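Tidstead Food Producers list
Subject: Re: Re: Cold room temperatures and the shared delivery run
From: Thabiso Le Roux
To: producers list

Replies in line below the quoted message. I have trimmed the part on invoicing, which belongs in a separate thread.

Hender Dairy wrote:
> Three of our last deliveries to the Baloyi cafe were signed in
> above 5 degrees. The yoghurt was rejected once and accepted twice,
> with the same reading on the docket each time. Before we commit to
> the Saturday run for another season, can someone set out (a) where
> the temperature is supposed to be taken, (b) who takes it, and
> (c) what happens to product that fails? We pack at 3 degrees and
> have the logger files to prove it. I would also like to know
> whether the van is being pre-cooled, as our driver says the
> load space was warm to the hand at 6 am.

I went through the dockets for the run and compared them with the logger in the van. There were 68 chilled drops in the set. The logger and the docket agree to within one degree on most of them. Where they disagree, the docket is nearly always the warmer of the two, and nearly always at a stop where the crates were left on a bench before being probed. That is a receiving problem and should be treated separately from the van question, which I also cover.

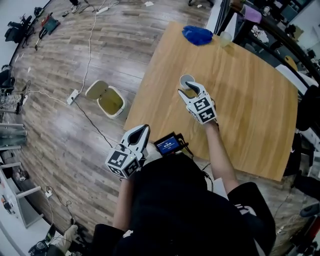
RECEIVING AND PROBING

(a) The reading should be taken between two packs, with the probe laid flat and the packs pressed together over it. Wait for the display to settle. Do not use an infrared gun on foil lids. The reflective surface gives a figure that has more to do with the ceiling than with the yoghurt. Two of the cafes on the run have been doing this, and their figures scatter by four degrees either way on the same crate.

Probe before the crate leaves the trolley. If the docket allows only one reading, take it from the top outer corner of the stack, as that position warms first. A pass there is a pass for the stack. A fail there means opening a second crate from the middle and recording both.

(b) The receiving kitchen takes the reading and the driver initials it. At present some sites have the driver doing both, which leaves the producer with no independent figure to dispute. I would ask members to raise this with their own customers, as the list has no standing to instruct them.

(c) Product reading above 5 degrees and below 8 should be held, probed again after 15 minutes in the customer's cool room, and accepted or refused on the second figure. Anything above 8 goes back on the van, tagged, and is not resold through the scheme. 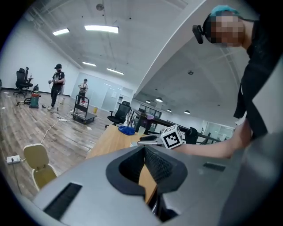

The 15 minute figure is a compromise. A full crate of 500 g tubs will barely move in that time, but a reading inflated by warm surface air on the lids will come down, and that is the case we are trying to separate out. If the second figure is the same as the first, the product is warm and should be refused. I have no data for soft cheese in waxed paper and would be glad of some.

On the van. The unit is an Endeva with a single evaporator at the bulkhead. It will hold temperature with the doors shut. It will not pull down a warm box in the time between ignition and first loading. From the logger, pre-cooling was done on fewer than half of the runs. On the mornings it was skipped, the box was still at 11 degrees when the first crates went in, and it did not get below 5 until after the third stop.

Loading order matters as well. The bread trays have been going in first, hard against the bulkhead, because they come off last. They block the return air, and the chilled stock ends up at the rear doors where every stop lets the cold out. I have moved the bread to the kerb side for the coming run, with a hand's width left clear of the evaporator. It costs the driver a few minutes at the last two stops.

A strip curtain for the rear opening has been priced at $80 fitted. A second logger for the door end, with calibration certificate, brings the total for both to $977, most of it the logger. I would do the curtain now from the delivery levy and leave the logger until we have seen a month of readings with pre-cooling done properly. If the numbers are still poor at that point there will be a better case for spending the money.

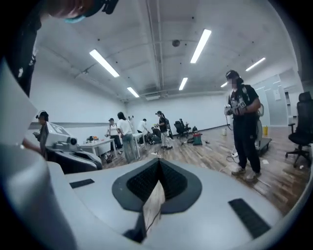
Pre-cooling needs the unit on standby power from 4 am. The outlet at the Tidstead depot is on the same circuit as the wash-down pump, and if both start together the breaker trips and the unit stays off without any alarm. I suspect this accounts for several of the warm mornings, though the logger cannot distinguish a tripped breaker from someone forgetting the lead. The pump timer has been put back to 7 am in the meantime. An electrician will look at a separate circuit in April.

For members packing in polystyrene with gel packs, please note on the crate label which side the packs are on. Two refusals in the set were for cream that had frozen at the edge. Those tubs passed on temperature and failed on texture, and the docket has no box for that.

One further item was raised off list.

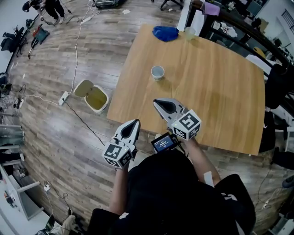
Can a producer send a logger inside their own crate?
Any member can, provided it is sealed in a food-safe bag, labelled with the business name and listed on the docket so that the kitchen knows to return it. Set the interval to five minutes or less. Longer intervals miss the door openings.

Hender Dairy, if you can send me your files for the three deliveries I will line them up against the van clock, which runs six minutes fast. Please send them as CSV. The PDF export drops the seconds.

Thabiso Le Roux
Deliveries, Tidstead Food Producers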